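邮件列表:Civemholm 旧机整理小组
发件人:Desta Wako
收件人:全体订阅者
主题:Re: [旧机] 那台侧吹风道的塔式机,到底要不要拆主板?

Adanech,各位好!

看到你的来信我高兴坏了,终于有人跟我一样,愿意为一台旧塔式机写这么长一封邮件。先把原文引在下面,后来加入的朋友也好接上。

> 发件人:Adanech Demissie
> 主题:[旧机] 那台侧吹风道的塔式机,到底要不要拆主板?
>
> 大家好,我手上有一台 Malport 处理下来的塔式机,准备换处理器,再顺手把内存加到 16 GB。侧板我已经能开了,里面比我想的挤。我有几个问题:
>
> 一、换处理器之前,硬盘和电源需不需要先拿出来?线一大把,我怕碰松了哪根,装回去又找不到。
>
> 二、插座上那个金属压框,打开以后是让它自己竖着,还是要用手扶住?我上次在另一台机器上没注意,合的时候手感很硬,吓得我当场停了。
>
> 三、旧硅脂擦到什么程度算干净?顶盖的边角总有一点残留,我用棉签抠了很久,越抠越心虚。
>
> 四、有没有人试过把机箱立着换?我桌子小,放倒之后就没地方放零件了。
>
> 先谢谢各位,不急,我这个周期里能弄完就行。
>
> Adanech

先答第四条,这条最好答:放倒,一定放倒!立着换的话,处理器是往一面竖墙上放的,手一松它就往下滑,插座里的东西又细又娇气,我年轻时立着换过一次,那块板子后来就归了零件箱。桌子小可以把键盘、显示器都请到地上去,换完再搬回来。

我们自己放倒以后是下面这个样子,敞开的一面朝天,想看哪里就低头看哪里,舒服极了。 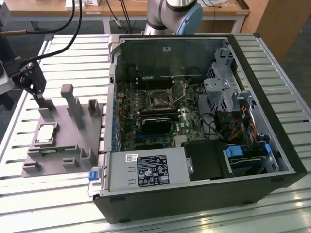
本页最后更新:2024年2月

插座在板子中间偏一点的位置,空着,压框开着,往里一点就是那排黑色的内存槽。你加内存的时候会感谢这个布局,两样东西挨得近,灯摆一次就够用。芯片组那块银色小散热片离插座也不远,袖口宽的人请卷一卷袖子,我钩到过。

再说第一条。电源不用动,我从来没为换处理器动过电源。硬盘架要看情况:这种机箱的硬盘带蓝色塑料把手,拆装很痛快,可是它在角落里,跟插座隔着一段距离,通常碍不着事。真正碍事的是那捆红、黄、黑的电源线。我的办法很土,用一截旧鞋带松松地拢一下,搭到驱动器笼那一侧去,别拽,别绑死,换完把鞋带抽走。驱动器笼的金属边有些翘起来的小耳朵,线别压在上面来回蹭。

要是你非得拔哪根线,拔之前用纸胶带在插头和插座两边写同一个字。我喜欢写成语,“画蛇添足”四个字刚好够四个插头,装回去的时候念一遍就知道齐不齐,我每次念都觉得好玩!

零件摆放也顺便说两句。拆下来的东西最怕滚,我们在机箱左边放了一个灰色的3D打印件座,带围边、槽和几根立柱。你没有这种东西也没关系,鸡蛋托非常好使,Hultivetti 那边的朋友用的是烤玛芬的模具,一格放一种螺丝,我羡慕了很久。

第二条,压框。我理解你说的“手感很硬”,那一下确实让人心里一紧!合的时候要用点力,这属于正常范围,前提是芯片已经老老实实躺平了。所以我的顺序是这样:

1. 压框全开到底,看它能不能自己停住。能停就别管它,停不住就请人帮忙扶一下。
2. 对着光看插座,有灰用气吹,嘴千万别凑过去吹。
3. 认方向。芯片和插座上都有方向标记,具体长什么样各家不同,查一下你那块主板的手册,对不上就别放。
4. 从两边拿住芯片,平着送过去,垂直放下。放下以后一点都不要推,它要是没落到位,拿起来重新放。
5. 合压框,扣拉杆。这一步会有阻力,匀速往下压就行,听见轻轻的吱一声也别慌。

第四步我想多啰嗦几句,整件事里我最爱的就是这一步。拿芯片的位置很讲究:捏两侧,别碰底下的触点,也别让它歪着进框。一头先落、一头后落,看着只差一点点,触点可不这么想。

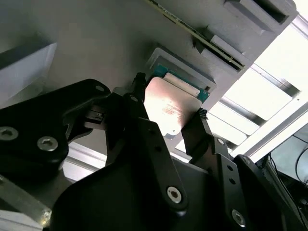 图片来源:Civemholm 旧机整理小组,可在列表内自由转发

铜色的顶盖真是漂亮,粉里带金,上面有点磨痕也不影响它好看,绿色的基板只从上沿露出来一点。每次快装进去的时候我都有点舍不得,一盖上散热器,下次见面就不知道是什么时候了。灰色的插座框就在旁边,这时候眼睛应该在两个地方来回跑:芯片的边跟框的边是不是平行,角跟角是不是对上了。平行了再往下走,心急的时候就停一口气。

第三条,擦硅脂。你已经擦得够干净了,真的!顶盖中间一大片要亮,边角缝里留一线灰影子没关系,它不参与导热。千万不要拿硬东西去抠边缘,基板上要是有小元件,抠掉一颗就是一个不眠之夜。我的做法是无绒布蘸异丙醇,从外往里擦,换一面再擦一遍,然后晾着,去烧壶水。新硅脂挤一颗豌豆大小放中间,让散热器自己去压开。关于挤一点、挤叉、挤五点,列表里吵过多少回了,今天我不接这个话头,Vasić 那一派请高抬贵手。

还有内存。你要加到 16 GB,先看你的板子认不认你手上那两条,频率高低无所谓,主板会往低的那条靠。插的时候两头的卡子都要弹起来,只弹一头等于没插好。我有一回换完处理器怎么也开不了机,把处理器拆出来又装回去两遍,最后发现是内存差那么一口气没到底,自己笑了半天。

第一次开机请多给它一点耐心。换过处理器的板子有时会黑屏一阵子,自己重启一两回,风扇忽快忽慢,这时候千万别拔电。我习惯默数到 40,数完还黑着再去想办法。进了设置界面先看处理器型号和温度,没问题就存一下,关机,合侧板之前把那截鞋带拿出来(我在里面落过,是的)。

对了,你信里没提电池。既然盖子都开了,主板上的纽扣电池也看一眼,机器放久了没电,时间会一次次跳回老早以前,登录什么网站都报证书错误,第一次碰上的人能被折腾得够呛。换一颗很便宜,顺手的事。

我们上一批收了 12 台同样形制的塔式机,换下来的件都编在旧登记本里,你要是缺硬盘把手或者挡片,来信说一声。登记号是 2150 的那个盒子里有好几种颜色的挡片,蓝色的应该还有。运费你出,挡片送你,外加一截鞋带!

如果换的过程中卡住了,随时写信来,最好附一张插座的近照,灯从侧面打,正上方打灯会反光,什么都看不清。装好了也请一定告诉我们开机第一眼的温度是多少,我特别想知道。

祝顺利,
Desta Wako

又及:手册的扫描件我找到了,插座那一节在后半本,字很小,我晚些时候转成大字版发到列表。

同一列表的近期话题
- [旧机] 鸡蛋托还是玛芬模具:螺丝收纳汇总
- [旧机] 纽扣电池没电之后的各种怪现象
- Re: [旧机] 硅脂挤法(请心平气和)
- [旧机] Malport 那批机器的内存兼容表,欢迎补充
- [求助] 蓝色硬盘把手断了一只,能不能粘
- [闲聊] 去年12月收到的最旧的一块主板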